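The day the gripper wouldn't let go

I'd been at Cetbridge for all of an hour when the Grino quit on us. It's a hand-held gripper, the kind you use to show a robot how folding is done, and it had clamped down on a yellow cloth and stayed clamped!

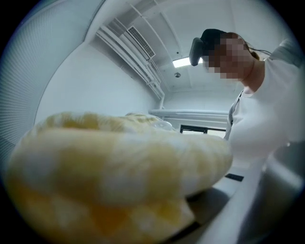
Shengli Tian, who runs the sessions, told me the jam had shown up 7 times in 42 folds (she keeps a tally on her phone). Thick fabric bunches up, the motor strains, and the safety cutoff that should open the fingers after 30 seconds just... doesn't. I got to try it myself, and yes, I yelped a little.

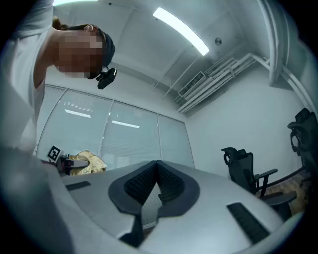 What they changed

The cutoff now trips on motor load, and there's a release switch you can reach with your thumb. Shengli wants another 53 folds before she'll trust it near anyone's fingers.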